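# Wrist camera in sim: two-finger gripper A or B for thin parts?

**Žofie Šindelář**

Hi all, I've been going round in circles since Friday so I'm throwing this open. I'm comparing two grippers in simulation before we spend any money, both on the same arm, both with the camera on the wrist looking down past the fingers at a wood-grain tabletop. 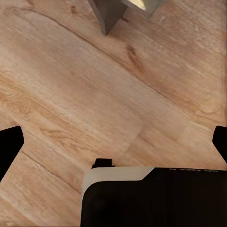
The first is the Plurex parallel gripper and the second is the Gristance one, which has a slimmer body and a shorter stroke. I've been running the same pick routine with each and letting the policy work from the wrist view alone. The Plurex does better on the bigger parts but the body takes up a fair bit of the bottom right of the view, and I lose the part during the last bit of the approach. The Gristance sees more and drops more. Very annoying!

My questions, really: is it worth moving the camera on the Plurex, or am I going to wreck everything I've trained so far? And does the tabletop texture matter? I picked the wood because it looked nice, and now I wonder if all those knots and dark lines are confusing things. I've got 800 episodes recorded with it and would rather not bin them.

**Kamil Machala**

Get the Gristance. We've had ours since July and it's been fine.

**Hedvika Lukáč**

I went through nearly the same thing with a Plurex on a small arm, so here's what I'd do (sorry, long).

Move the camera, but only a bit. I tilted mine about 12 degrees away from the palm and left the position alone. You lose a strip of gripper body and both fingertips stay in view, and you do want both of them — my policy got noticeably worse at centring when I went further and one finger slipped out of the picture. Before you change anything, save the old mount as its own config file. I didn't, and spent an evening trying to guess the numbers back.

You'll need fresh episodes for the new angle. I kept my old ones and mixed the new ones in, and that worked better for me than starting again. Can't promise it will for you. If you can replay the old joint paths with the camera moved, do that first, it's nearly free in sim.

On the wood: keep it, but don't *only* have it. Mine was fixed in place for ages and I'm fairly sure the policy was using one of the dark grain lines to find its way to the middle of the table. I rotated the texture by 90 degrees and it missed nearly everything, which was a bit of a low point. Now I shuffle the texture on every reset, with a couple of plain greys thrown in as well.

One more thing, check your finger material. If the fingers are pure black with no shading at all, it's hard to judge how far they've closed from the wrist view. I gave mine a slightly lighter grey on the inner pads and fed the gripper width in as a number too. I changed both at once like an idiot, so I don't know which helped.

As for Plurex against Gristance, I'd compare them again after the camera move. At the moment you're testing two grippers and two views in one go.

**Cayetano Echevarría**

Agree with Hedvika on the textures. I'd add that short stroke is a pain if your parts turn up at odd angles, so look at which picks the Gristance is dropping before you blame the grip. With mine it was almost always parts lying skewed, and one finger would land on top instead of beside. Turning the wrist to line up earlier in the approach sorted most of it. What friction value have you got on the pads? The default in my setup was silly low.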